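3.2 Sorting of mixed household packaging

The two collection areas differ in how packaging reaches the sorting hall. In Willavstead, households place metal, plastic and drink cartons in a single bin, which is emptied every second week. In Rernton, metal is collected apart from the other two, in a smaller bin kept next to the glass container. Both streams are taken to the Hayes hall, where they are tipped in separate bays and sampled before any screening takes place. The bays were swept between loads so that material from one area could not be counted toward the other.

Sampling followed the same procedure in both areas. Four loads were drawn from each area in January, one per collection round. From each load, 18 grab samples were taken at fixed points along the tipped pile and combined. The combined sample was mixed by shovel, quartered, and reduced until 500 items remained. Items smaller than a bottle cap were removed with a coarse sieve and weighed as fines. They are reported by mass only and are left out of the item counts in this section.

Each item was assigned to one class by its main material. Cans with a plastic sleeve were classed as metal if the sleeve could be pulled off by hand and as composite if it could not. Aerosol containers were kept as a class of their own, as were trays made of foil. Nested items, such as a yogurt cup pushed inside a tin, were separated where possible and entered as two items. Where separation failed, the pair was entered once under the heavier material and flagged. Flagged items were kept in the data set, and the effect of leaving them out is examined in Section 3.4. 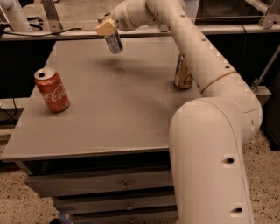
Figure 3. Metal can held above a flat tabletop.

Residue on the items was scored on a four-step scale, from no visible residue to more than half of the inner surface covered. The scale was adapted from the one used in the earlier Romon survey, with the two middle steps defined again after a trial round showed that the original wording was read differently by different sorters. Scores given during the trial round were discarded. A reference set of items, stored in sealed tubs, was rescored at the start of each session to check for drift. No correction was applied when the session median matched the reference median. In the one session where it did not, all items from that session were scored a second time.

Mass was recorded after scoring. Items were weighed as received and then again after drying to constant mass. The difference is reported as moisture, although it also includes any volatile part of the residue. For metal items the error from this source is small compared with the spread between loads. For drink cartons it is larger, as the fiber layer takes up water from the rest of the pile, and the carton figures in Table 5 should be read with this in mind.

Crushed items raised a separate problem. A can flattened in the collection truck has less exposed inner surface than an intact one, and its residue score is therefore likely to be too low. Crushed cans were cut open along the seam before scoring whenever the opening had closed. This was done for all loads from Willavstead, but the first Rernton load was scored before the rule was adopted. That load has been kept in the mass balance and dropped from the residue analysis.

The share of metal by item count was compared between areas with the load as the unit of analysis. Treating the individual items as independent would overstate the precision, given that items from the same round share the same weather, truck and holding time. Confidence intervals were obtained by resampling whole loads. With so few loads per area the intervals are wide, and small differences between the two collection systems cannot be resolved with the present design.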